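4. Montagem do tampo e primeira utilização

Se chegou a este capítulo com a estrutura da Pulberg de pé e sem peças a mais no chão, parabéns. Se sobraram peças, volte ao capítulo 3. Não são suplentes, por muito que a embalagem tenha ar de generosa.

4.1 Antes de começar

Tenha à mão a chave sextavada, um pano de algodão e o saco de parafusos com a etiqueta B. O saco A já devia estar vazio. A aparafusadora fica na caixa, ao lado das outras boas ideias.

CUIDADO: O tampo pesa 23 kg. Levante-o a dois, com os joelhos e sem pressa. A assistência da Pulberg repara tampos, mas não trata de costas.

4.2 Fixar o tampo

1. Estenda um cobertor no chão e pouse o tampo com a face boa para baixo. A face boa é a que não tem furos.

2. Coloque a estrutura invertida sobre o tampo e alinhe os furos. Se só três coincidirem, a estrutura está ao contrário. Rode-a meia volta.

3. Introduza todos os parafusos à mão, sem apertar nenhum.

4. Aperte em diagonal, um pouco de cada vez. Pare quando sentir resistência. O Ubaldo Cirillo, que reviu este manual, pediu que a frase anterior fosse repetida: pare quando sentir resistência.

5. Vire a mesa com a ajuda da mesma pessoa do costume, se ainda lhe falar.

4.3 Nivelar

6. Pouse um nível de bolha ao centro, primeiro ao comprido, depois ao través.

7. Rode os pés reguláveis até a bolha sossegar. Cada pé sobe até 42 mm, o que chega para quase todos os soalhos, incluindo os de casas com "carácter".

NOTA: Calços de cartão dobrado anulam a garantia e, com o tempo, a paciência.

4.4 Limpeza e manchas
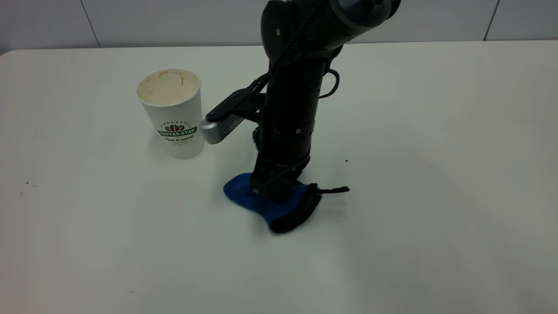 O acabamento mate limpa-se com água morna e uma gota de detergente neutro, em movimentos largos, secando logo a seguir. Nada de esfregões, lixívia ou cera. Os tampos claros fazem sombras cinzentas suaves conforme a luz, como as que se veem aqui do lado direito e junto à borda de baixo, e há quem passe uma tarde a esfregá-las. Antes de insistir, mude o candeeiro de sítio: se a mancha se mexer, era sombra.

8. Para café ou vinho, deixe um pano húmido sobre a mancha durante 3 minutos e limpe sem carregar.

9. Para marcador permanente, leia outra vez a palavra "permanente" e contacte a assistência, extensão 196.

CUIDADO: Não pouse tachos quentes diretamente no tampo. Use uma base. Uma revista também não é uma base.

4.5 Manutenção

Reaperte os parafusos do saco B ao fim do primeiro mês de uso e guarde a chave no clipe debaixo do tampo.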